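An Afternoon at the Bitstead Open House

I have driven past the Bitstead building probably a hundred times on my way to my sister's and always assumed it was a place that sold flooring. So when the little card came around in August saying they were opening the doors for the afternoon and would show people how robots get taught to do housework, I called my sister and told her dinner would be late.

Parking was easy, which I mention for anyone thinking of going next year (use the lot behind the Waletti bakery and walk through). A young man at the desk gave us stickers for our names and we were put into groups. Ours was led by Delali Addo, who has been there 5 years and has the kind of voice you would happily listen to reading a phone book.

We started upstairs with what they call remote driving. Two robot arms are bolted to a bench, and across from them is a smaller pair that a person holds and moves. Whatever you do with the small pair, the big pair does too, a hair later. They let us try it! My job was to put a dish sponge in a mug. I am a person who has put plenty of things in mugs and I could not do it for the life of me. A boy of maybe nine went after me and did it on the first go, and was very gracious about it.

Delali explained that every try gets saved, the good ones sorted from the bad ones, and the computer studies the good ones until it can make the moves by itself. Folding one hand towel took them 332 saved tries before the arms would do it without help, and even then only with that towel, on that bench. They bought a thicker towel and had to go back and do 87 more. I found this very comforting, as somebody who also took a long time to learn fitted sheets.

Then there was coffee and a tray of something with almonds from next door, and a long talk with a retired shop teacher about whether the arms could be taught to sand a chair leg (he thought not, Delali thought maybe).

After the break we went down the hall to the part I liked best, the rooms set up like somebody's home. The project is called Mimdale. Iolanda Teixeira runs it, and she told us the trouble with the bench upstairs is that you can't very well carry it into a living room. So for Mimdale there is no arm at all while the teaching is going on. A person holds a pair of grippers, one in each hand, and does the chore, and the robot learns from how the hands moved. The blocks under the tips are covered in black-and-white squares, a bit like the codes you scan for a menu, and those help the system work out where each hand is.

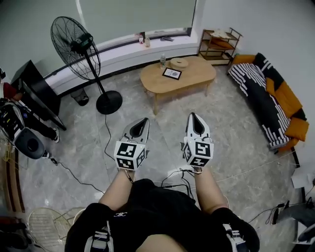 A gripper for each hand, ready to start at the coffee table.

I asked whether your arms get tired and Iolanda laughed and said yes, by lunchtime, and that everyone on the team has opinions about shoulders now. She also said new people go much too fast. You have to slow down and be a little boring, come at the thing from the same kind of angle you'd want the robot to use, and let go all the way before you pull back. I got to hold one while she talked and spent a happy minute just opening and closing it.

The last stop was the Godoy room, where the screens are, and where we watched some of the saved tries played back. By then it was getting warm and a few of the younger ones were sitting on the floor, so I'm afraid I missed most of what was said about the software. There is a sign-up sheet at the desk if you'd like to come in and be one of the people doing chores for them. I put my name down, and so did the shop teacher. My sister had kept a plate for me in the oven.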